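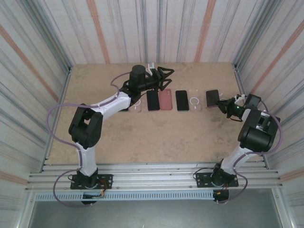

Notes for the talk on upkeep of the Skorkwood cell, August 10, 2022

Slide 1. Good morning. I will speak for 18 minutes on how the two-arm phone and case cell at Grorska is looked after. Questions are welcome at the end.

Slide 2. Both arms are mounted on the aluminum rails at the front of the table. The mounting bolts are checked every 30 days with power off. Cables are inspected at the elbow and the wrist. A cable that pulls tight at full reach is to be rerouted before the next run.

Slide 3. Finger alignment. Pause here. The button side of the phone must line up with the openings in the case, and a small error at the fingertips is enough to spoil the fit.

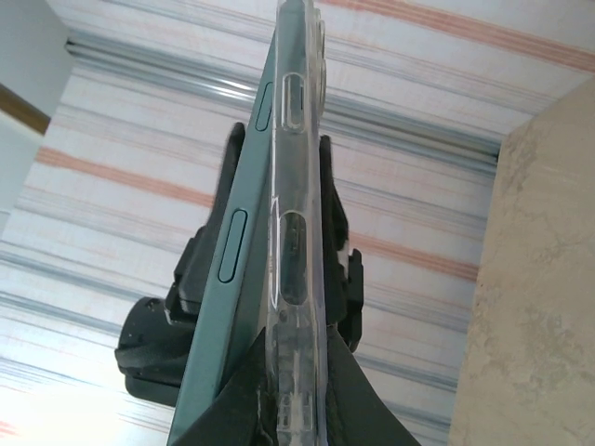
Fingers are replaced in pairs. After any change, staff close the gripper on an empty clear case 3 times and look for bowing along the side. If the case bows, reduce the grip force by 2 steps and repeat.

Slide 4. Records. The log format was agreed with Hirell in May. Each entry gives the arm, the part and the setting. Hand over to the Bañez team for the section on spare parts.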